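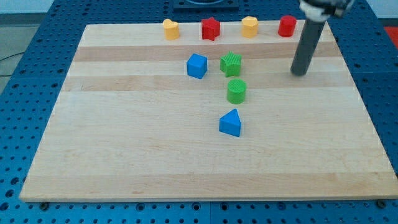

研究论文 > 日常物件与空间 > 积木摆放习惯研究 > 第三节

3月27日　文/Mayuree Thongsuk、Dexter Oyelaran

3　材料与摆放任务

3.1　为什么是积木

先交代一下，这一节主要由我（Mayuree）执笔，Dexter负责改我的数字和标点，所以读起来可能比前两节啰嗦一点，请多包涵。

我们想弄清楚的事情说起来很小：一个人面前有一块板子和一堆形状、颜色各不相同的小块，你只跟他说“摆一摆”，他会怎么摆？会先看颜色，还是先看形状？会贴着边放，还是往中间放？摆完之后，他自己怎么讲这个摆法？我最早是在家里洗完碗往架子上放杯子的时候想到这个问题的，当时手里拿着一只高杯子站了好半天，心想它到底该跟同色的放一起，还是跟同高的放一起。后来跟Dexter一聊，他说杯子不行，杯子上挂着太多习惯了，谁家的杯子都有谁家的规矩，得换一种大家都没有规矩的东西。

于是就有了积木。积木当然也不是完全干净的材料，很多人小时候玩过，手一碰到就想往上垒。可是它有个很大的好处：颜色和形状可以拆开来搭配。同一个黄色可以给心形，也可以给多棱的柱体；红色可以是星形，也可以是圆柱。这样一来，想按颜色分的人有得分，想按形状分的人也有得分，而且两种分法会打架。我们要看的就是打架的时候他们听谁的。

3.2　小块与底板

整套小块我们叫它Ukis组（名字是预实验时一个孩子随口喊出来的，没有任何含义，后来全组都这么叫，改不回去了）。选形状的时候争论最久的是星形。Dexter觉得星形太抢眼，人人都会先拿它；我觉得正因为抢眼才该留着，生活里哪张桌子上没有一件抢眼的东西呢？最后星形留了下来，心形也跟着留了下来，因为只有一个“有名字的形状”会更偏。

底板是浅枫木色的木板，由几条深浅略有差别的木条拼成，纹理横着走。图1里能看到板子上半部有两道颜色稍深的横带，这件事我得多说几句，它后来给我们添了不少麻烦。选板子的时候我只顾着看它平不平，根本没把那两道深色当回事。等编码编到一半才发现，有些参与者会把横带当成格线来用！一位参与者在访谈里说得很直白：“这里不是画了线吗，我就沿着线放。”我赶紧回头把所有记录重新看了一遍，给每一次摆放加了一个字段，专门记它离横带近不近。重来一次的话，我大概会选一块颜色更均匀的板子，可是反过来想，厨房台面、书架、地砖，哪样东西上没有纹路和接缝？人本来就是借着这些东西摆放的。所以我们在第五节单独讨论了这个现象，没有把它当作误差删掉。

图1　底板与部分小块。远端沿边一排，从左至右为黄色心形、红色星形、黄色多棱柱体和红色圆柱；蓝色立方体位于中部。

顺带说说那件黄色多棱柱体。写材料表的时候，我们一直用“多棱柱”这个笼统的叫法，原因是参与者对它的称呼五花八门：有人叫螺母，有人叫宝石，有人叫蜂窝，还有人干脆叫“那个不圆的圆”。我特别喜欢最后这个！而且它很说明问题，叫它螺母的人后来多半把它跟圆柱放在一起，叫它宝石的人则喜欢让它挨着心形。叫法和摆法之间的联系我们没有事先设计，是整理访谈的时候撞上的，样本也不够做像样的检验，这里只记一笔，留给以后的人。

3.3　参与者与场地

参与者共60人，全部在Radcombe招募，有带着孩子来的家长，也有自己过来的退休居民和学生。年龄最小的7岁，由家长陪同，家长坐在后面，不说话（大部分时候不说话，有一位爸爸实在没忍住，那一次的数据我们剔掉了）。每个人单独进屋，坐在桌前，桌上放底板，小块装在浅盘里，由参与者自己取。

房间的照明固定在800勒克斯。这个数字看着讲究，其实来得很笨：一开始我们靠窗户采光，到了下午，浅黄和浅木色混在一起，有几位参与者眯着眼睛问我盘子里是不是少了一块。换成固定照明之后再没人问过。浅色小块放在浅色木头上，边缘本来就不如红和蓝来得清楚，做类似任务的同行最好一开始就留意这个问题，别像我们一样先浪费一个星期。

3.4　流程

指导语我们改了很多遍，最后只剩一句：“请把这些东西在板子上摆好，摆到你觉得可以了为止。”刻意不说“整理”，也不说“分类”。预实验里用过“整理”，结果几乎所有人立刻坐直了身子，一脸要被打分的样子，摆出来的东西整齐得吓人。换成“摆好”以后放松多了，当然也有人问“什么叫好”，我们统一回答“你觉得好就是好”。这句话我说到后来自己都想笑。

每位参与者做三轮。第一轮自由摆放。第二轮由研究者先在板子远端沿边摆好一排，再请参与者把剩下的放上去，看他们会不会顺着已有的那一排继续往下接。第三轮请参与者为下一个人摆：“待会儿有别人要用这些东西，请你摆得让他方便。”最后这一轮最好玩，很多在前两轮按颜色摆得漂漂亮亮的人，到了第三轮忽然不管颜色了，把小块往靠近自己的地方拉，每块之间留出手指能伸进去的空隙。Dexter把这叫作“待客摆法”，我觉得这个词很准，就一直用到了论文里。

每一轮之间，小块全部收回浅盘，用手拨乱。我们没有限制时间。有人放下最后一块马上就说好了，也有人摆完之后还要歪着头看半天，把某一块转一个小小的角度，再转回来。这种微调一开始没有进编码表，后来实在太常见，只好补进去。

3.5　编码

“一次摆放”从手离开小块算起，到同一小块再次被碰到为止。按这个定义，三轮一共得到2,535次摆放。每次摆放记录小块的颜色、形状、朝向、最近的邻居、离板边的距离，以及前面说的离横带的距离。邻居关系用的是Nguyen-Tran编码法，我们做了一点改动：原来的做法只看左右，我们把前后也算上，因为坐在桌前的人看板子是有远近的，远处那一排和手边那一片对他来说完全是两回事。

朝向这一项比预想的难。立方体怎么放都差不多，圆柱立着和躺着一目了然，可是心形就麻烦了：立着的时候两个圆瓣朝上，大家都说“正”；平躺着的时候尖端朝自己算正，还是朝外算正？我和Dexter各编了一部分，在心形上分歧最大。我们坐下来吵了一个下午，最后定下来，平躺的心形一律以参与者座位为准，尖端朝向参与者记作“正”，其余记作“偏”。这个规定有点武断，我承认，不过至少两个人终于能编到一块儿去了。

还有一个空间上的指标，我们叫它“留白”。很多人摆完以后，离自己近的那半块板子是空着的。起初我以为是小块不够多，铺不满，可是有些参与者会特意把滑到近处的小块推回远处去，明显是想让那一片空着。访谈里他们给的理由各不相同：有人说“这样看着舒服”，有人说“手要有地方搁”，还有一位奶奶说做饭也是这样，案板靠身子这边不能堆东西，不然怎么切菜。听完她这句话，我回家看了看自己的厨房，还真是，油盐酱醋全在台面靠墙那一溜，近处光溜溜的。

留白的计算沿用Pleslow网格，把底板分成等大的小格，统计没有被小块占到的连续区域，再看最大的那一片落在远端还是近端。网格的好处是简单，两个人用笔就能画；坏处是小块压在格线上的时候总要商量。我们的处理办法是压线就算占用，两边的格子都记。这样会把留白算得稍微小一点，但对所有人都一样小，比较的时候影响不大。

3.6　几点局限

有些事情在开始讲结果之前说清楚比较好。第一，小块都很小，单手就拿得起来，换成锅、箱子或者椅子，人会不会还是这样摆，我们不知道。第二，颜色和形状没有做完全的交叉，并不是每一种形状都配齐了每一种颜色，所以“按颜色摆”和“按形状摆”的机会在某些小块上并不对等，第四节的分析里对此做了校正，校正的办法写在附录里。第三，访谈是在摆完之后做的，人们讲出来的理由未必就是当时手上的理由。有一位参与者先说自己是随便放的，过了一会儿又补充说，红的不能挨着红的，“会吵”。这两句话我都原样保留在记录里了。

五月我们还会在同一个房间补做一组，底板换成没有深浅横带的，其余照旧，看看沿着横带摆放的那些人会把东西放到哪里去。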